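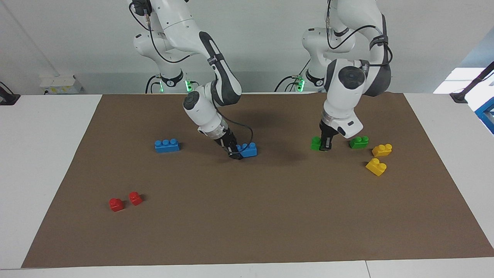

Stindside Community Choir, minutes of the general meeting, 11/12/2022

Orathai asked me to do the minutes again, so you're stuck with my version. If I've put words in your mouth, tell me before the next meeting and I'll fix them (Jannik, I've already fixed yours twice).

Present: Orathai Intarasuk (chair), Rosario Marchetti, Jannik Janssen, Ingvar Holst, me (Paweena Thongdee), and most of the altos. Very few basses. Regrets from the Fadov Street carpool, who had a flat.

We started late while people found chairs. Minutes from September were approved with one correction: the piece we dropped from the fall program was the Nedeljković lullaby, and I had written down the wrong lullaby. Sorry!

Money
Rosario read out the balance, $2,073, which is better than I expected after we paid for the piano tuning. The fall concert brought in $664 at the door. Ingvar asked if that included the bake table and Rosario said no, the bake table is still in an envelope in her glove compartment and she'll bring it in. Dues are coming in slowly. Four people still owe for the whole season and Rosario will talk to them privately. I am one of them. I paid her at the break.

Winter concert
This took up most of the evening. Orathai has the church hall for the concert but the dress rehearsal clashes with a wedding party, so we either start very early or do it in our regular room without risers. Jannik was strongly for risers. He says the tenors can't see her hands on a flat floor and they come in whenever they feel like it, and a couple of tenors agreed with him. We voted for the early start. Please bring your own coffee, the hall kitchen will be locked.

Program order is nearly settled. We open with the two carols everybody knows, then the Latin set, then the break. Ingvar wants to move the spiritual to the end because it's the one people hum on the way to the parking lot. Orathai would like to hear it in that spot before she decides, so we'll try it both ways in rehearsal. No solo assignments yet, and please stop asking her in the hallway.

Clothes: all black again, scarves in any solid color. There was a long talk about whether burgundy and red look bad side by side. I stopped writing.

Sheet music
We owe Grultis Music a pile of rental scores back from last spring, and the late fee is growing. Ingvar has most of them in his basement, but several folders are missing. Check your piano benches, your cars and under your beds. Pencil marks need to be erased before they go back, and I'll bring erasers and cookies to the next rehearsal if people will stay after and help.

Posters
Jannik got a price for printing more than 700 flyers and we all thought that was a lot of flyers for this town. He'll ask again for a smaller run. I said I'd take some to the library and the laundromat.

Other business
The side door sticks. Pull it toward you, then turn the key. Rosario has the spare.

Somebody left a green casserole dish at the potluck and it's on top of the music cabinet.

Meeting closed and we sang the second carol through once, minus the descant.

Minutes by Paweena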